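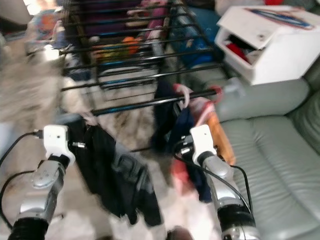 Dark things on the black folding rack, with a bit of pink and orange for cheer.

Laundry corner, by Luana Sales

I am so happy with indoor drying this February! We swapped the tumble dryer for folding racks at the Rangel house, and I've become a complete convert. The thin rods fit far more than I expected (give heavy, dark pieces a couple of rungs if you can, they dry so much faster), and the whole thing folds flat behind a door when you're done.

My best tip so far: shake everything hard before you hang it, then turn it over after roughly 3 hours. Smaller cloths can go on the low rods, where they're easy to grab. Two of you wrote in about musty towels, and I'd love to hear what the rest of you do. Send me your tricks for the next issue and I'll try every one of them!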